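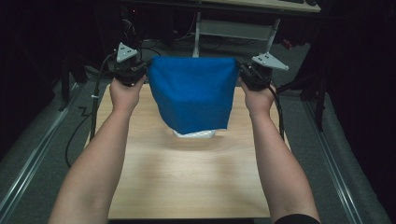 How to Claim a Scratch-Off Prize Without Making a Mess of It

So you scratched a ticket and it looks like a winner. Congratulations! Last November I was standing outside Hayashi Liquors in Drarnville with a ticket worth $745, and I had no clue what to do next (I'd only ever won the free-ticket kind of prize before). I got there in the end, but I did a few things in the wrong order, so let me walk you through it the way I'd do it now.

Step 1: Sign the back

Do it before you tell anybody. In a lot of places an unsigned ticket belongs to whoever is holding it, and you really don't want to be the person who dropped one in a parking lot. Use a pen, print your name and address if there's a space for them, and keep the ink away from the barcode. Then take a picture of both sides with your phone.

Please don't do what I did and stick it in your jeans. I came very close to running $745 through the wash.

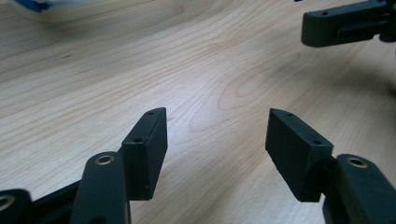
Step 2: Check it properly

Read the ticket again, slowly. My first time through I missed a second match because I'd only scratched half the box. Most stores have a little self-service scanner near the counter, and it'll tell you whether you've got a winner. You can also hand the ticket to the clerk, but sign it first and keep your eyes on it, and ask for it back if the machine says you have to claim somewhere else.

I tried one of those ticket-checking apps too, a thing called Ditach, and it was fine for small stuff. I wouldn't trust an app over the lottery's own scanner, though.

Step 3: Find out where to go

Small prizes usually get paid right at the store. Past a certain amount you'll need to mail in a claim form or visit a claim center, and the cutoff depends on your state, so look it up on your lottery's website. A store can also say no if there isn't enough cash in the drawer. Zanele Radebe, who I split tickets with sometimes, won $200 on a quiet morning and got sent away until after lunch!

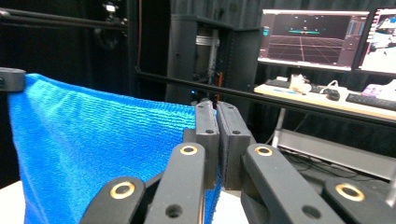
Issue 434, page 2

Step 4: Get your papers together

For a claim center visit, bring the signed ticket, a photo ID and your Social Security number. Print the claim form and fill it in at home if you can - the pens at the Fivgate office were all dried up when I went. Write your name exactly as it is on your ID. I put my nickname on the first form and had to start over.

If you're mailing it, copy everything, use a service with tracking, and keep the receipt until the money is in your account.

Step 5: Sort out who gets what

Did you buy the ticket with somebody? Say so before you file. There's often a separate form for shared prizes, and it puts each person's share under their own name. My friend Yaqin Qian claimed a group ticket by herself once, and the tax paperwork came in her name for the whole amount.

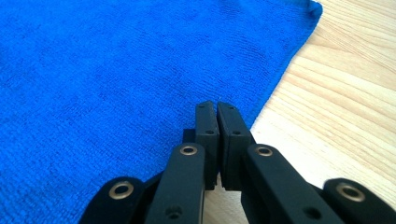 It took her ages to straighten that out, and she had to chase everyone for signatures months later. Even if you skip the form, write down who put in what and have everybody sign.

Step 6: Think about taxes

Prizes count as income, including the ones where nothing gets held back up front. Put some aside, save your losing tickets too, and ask a tax preparer if you're not sure what you can deduct.

Step 7: Watch the deadline

Every game has a last day to claim, and it's different from the last day the tickets are sold. Check the date for your exact game and write it on the calendar. Mine went on the fridge, under the pizza magnet.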